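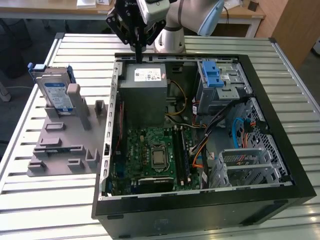 4. What People Said About Keeping Old Computers

4.1 The closet and the reasons for it

I went into the interviews thinking I'd hear mostly about money. People paid a lot for these machines once, and I figured they'd have trouble letting go of something that cost them a month's rent. Money did come up, but usually late in the conversation and usually with a shrug. What came up first, in 9 of the 13 households, was pictures. Baby pictures, wedding pictures, pictures of a dog that's been gone for years (I heard a lot about dogs). The computer was where those pictures lived, and throwing out the computer felt like throwing them out too, even when people were fairly sure they had copies somewhere else.

"Fairly sure" turned out to be a phrase I had to take seriously. When Malsha Samarakoon and I coded the transcripts, we started with a simple split between people who had backed up their files and people who hadn't. That fell apart within the first few interviews. One woman in Vundthorpe told me she had copied everything to a disc, then that her son had, then that she thought her son had meant to. We ended up adding a third group, which we called "trusting," and it became the biggest of the lot.

Ages didn't sort as neatly as I expected, either. The youngest person we talked to had the same tower in her closet that she'd taken to college, with a winter coat draped over it, and she was every bit as attached to it as the retired couples were to theirs. She hadn't plugged it in since moving. She also told me, twice, that I wasn't to touch it.
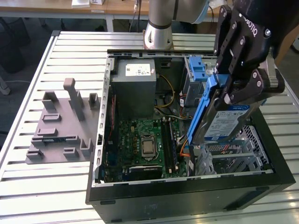

Knowing where the files are is a separate problem from wanting to keep them. Most of the people we talked to used the word "computer" for the whole box, and several used "hard drive" for the whole box too, so it took me a while to work out what they were afraid of losing. A drive like the one in Figure 2, in its blue plastic caddy, is small next to the case, and when I explained that the family photos would be on a part like that, people tended to laugh. Then they'd say something like, "So I've been dusting all of it for nothing?" Two households asked me on the spot whether they could keep just the drive. One of them wanted to put it in the drawer with the passports, and I think that says a lot about what sort of object it had become for them.

The other households weren't so quick. For them the box itself mattered — the sticker a kid had put on it, the desk it used to sit on, the noise it made starting up. Pei-shan Liu, who did the second round of visits, wrote in her notes that people patted the case while they talked. I went back through my own notes and found I'd written down the same thing, without thinking much of it at the time. 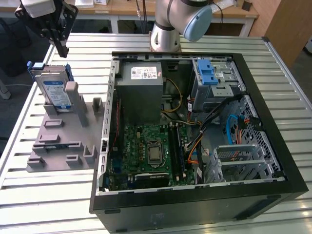

I don't want to make this all sound tender. Plenty of what we heard was plain irritation. People didn't know where to take an old machine, or they'd driven to a drop-off site and found it closed on a Friday afternoon, or they'd been told there was a fee and turned around. Others worried about strangers reading their tax returns. One man had meant to deal with his since April and had gotten as far as the garage. When he says he's keeping it, he means it's still there, and our survey question (which only asked whether people "keep" old devices) would have lumped him in with the woman who won't let anyone move hers. I'd word that question differently now.

Mohandas Gounder pointed out, reading a draft of this section, that the irritated group and the tender group overlap more than I'd let on. He's right. Four people were in both, sometimes in the same sentence.
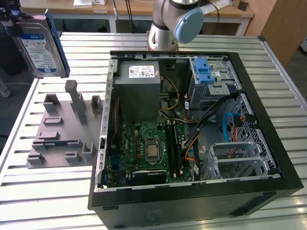 4.2 Who decides when it goes

In most homes one person wanted the machine gone and another didn't, and the second person nearly always won. I hadn't planned to ask about this at all. It came up in the very first interview, when a husband answered from the kitchen, and after that I asked everyone. The person who did the cleaning was usually the one who wanted it out, and the person whose files were on it was usually the one who kept saying "next weekend." Sajib Dewan has found much the same pattern with boxes of letters, and we compare the two sets of interviews in Section 5.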